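*Notes for week 2. Bring your own copy to class, and bring a pencil, because we'll be marking up sentences together.*

## How English borrows, shortens and stretches its words

Last time we talked about where the oldest layer of English comes from. Now for the fun part: what speakers do with words once they have them. I love this topic, and I hope some of it rubs off, since you can do the fieldwork in any grocery line (please do, and write down what you hear!).

### 1. Clipping

Clipping means cutting a word down and keeping the piece. *Laboratory* gives us *lab*, *influenza* gives us *flu*, *telephone* gives us *phone*. Look at which piece survives:

- **Back clipping** keeps the front: *exam*, *gym*, *ad*
- **Fore clipping** keeps the end: *phone*, *bus* (from *omnibus*)
- **Middle clipping** keeps the center: *flu*, *fridge*

*Fridge* is a lovely one. The word it comes from has no *d* in it, but spell it *frig* and readers will trip over the vowel and the final sound. So the spelling changed to protect the pronunciation.

### 2. Blending

A blend mashes two words together and usually loses a bit of each. *Breakfast* plus *lunch* is *brunch*, *smoke* plus *fog* is *smog*, *motor* plus *hotel* is *motel*. Say them out loud and listen for the seam. In *brunch* it comes right after the *br*, before the vowel. In *motel* the two words share their middle, and it's hard to say where one stops.

Compare this with compounding, where both words stay whole: *bookshelf*, *rainfall*, *toothbrush*. If you can pull the parts out undamaged, it's a compound.

### 3. Words that turned into other words

*Instead* was once two words, *in stead*, and *stead* meant "place." You can still hear the old noun in *homestead* and in *stand in good stead*. Over time the phrase fused, and now most people never notice the noun inside it. Try the same trick on *because*, *today* and *nevertheless*.

### 4. The Nareo word list

The class list on the Nareo page has 1,383 entries. Of those, 1,151 are tagged by type, and the rest are waiting for you. Claim a few untagged ones and work out whether each is a clipping, a blend, a compound or something else. Arguments are welcome. Entry 41 has had three different tags already, and I'm still not sure we have it right.

### 5. Stretching: old words, new things

When something new comes along, speakers often skip the invention step and reach for a word they already own. Body parts are a favorite source. A clock has a *face* and *hands*, a needle has an *eye*, a river has a *mouth*, a bottle has a *neck*, and a table has *legs*. Machines get the same treatment, and *arm* and *finger* are perfectly ordinary terms in an engineering manual.

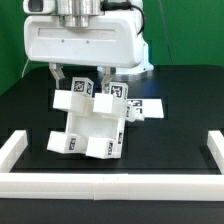
*Fig. 1. Robotic arm end with two gripper fingers. Both body words are stretched.*

Notice that the match can rest on shape, on position or on the job being done. The *foot* of a mountain is all position. The *teeth* of a comb are mostly shape. The *head* of a school is neither, and that one is worth five minutes with a partner.

Some stretched words lose their old link completely. *Muscle* goes back to a Latin word for "little mouse," and I can't look at a flexed arm the same way anymore!

### For next time

1. Collect six clippings from speech, with a note on where you heard each one.
2. Find two blends that aren't in these notes. Mark the seam.
3. Pick one body word (*shoulder*, *elbow* and *heel* all work well) and list every non-body use you can find. Sort them by shape, position or job.
4. Read the Guo handout on borrowing, first half only. We'll do the second half in class.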